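19 September 2023
Bench notes, laundry table

Denim again. I had promised myself the towels would come next, but the towels are still at the bottom of the Jirnar crate and the crate is under everything else, so denim it is.

Set up before Majdi came in. White sheet on the table, basket at the side, lamp off because it makes a puddle of light wherever I least want one. The aim for the day was modest: get the jeans and the other blue things from table to basket and back again, write down which holds are worth repeating, and settle the row about hems that has been running since the last meeting.

The row, for anyone reading this later. Majdi Mahasneh holds that you should always start from the waistband, as it is stiff and stays where you put it. I hold that the waistband is a great lump of rivets and button with a mind of its own, and that a leg end is kinder. We have now spent longer on this than either of us has ever spent folding trousers at home. 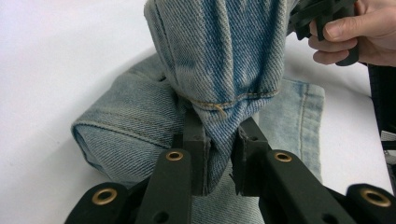

Leg first, then, as I was holding the pen. My complaint about cotton twill is that it never bends where it's asked, and goes stiff in one place and floppy in the next. Pinching a single fold of the light blue pair gives a tight upright crease at the grip, with the rest of the leg standing up off the table in a sort of tube, hem down. I like that hold. It is small, it can be found again, and I could draw it on the sheet for the next person without needing both arms. Majdi says it looks like a drainpipe. Noted, and no change made.

Waistband after that, in fairness. Wrote down 7 tries and my handwriting gets worse with each. Will type them up when I can read them.

Other matters. The Doltitz scales still say 80 g with nothing on them, so every weight in this book before today wants 80 taking off it. I have put a label on the lid. The label has already come off.
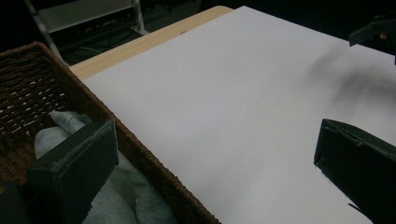
Basket position is the thing I'd most like us to agree on and write down once. Last time it crept away from the table a little with every round and by lunch we were posting clothes into a gap. I want it like this from now on: rim hard up against the left edge of the paper, no space between, with the pale wood left showing along the top so you can tell if the sheet has wandered. The blue-grey piece can stay bunched in the basket, too. I was going to shake it out and fold it, then remembered that it is meant to be laundry.

Majdi would prefer the basket turned through 90 degrees. We can try it in December, when I am on leave.

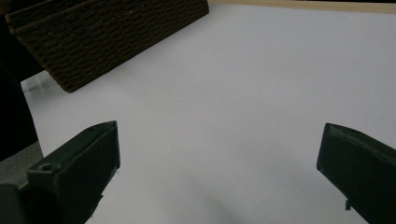 Brown basket on the white, table edge behind.

To do:
-- towels (see crate, see everything on top of crate)
-- ask Muriithi for a second roll of paper, same white, matt if they have it
-- new label for the scales, with tape this time
-- row 3,056 in the Nanotik log has a garment listed as "trouser, sad". Find out who, and whether we are keeping the category

Jeans left on the chair by the door. Please don't wash them, I have just got used to where the creases are.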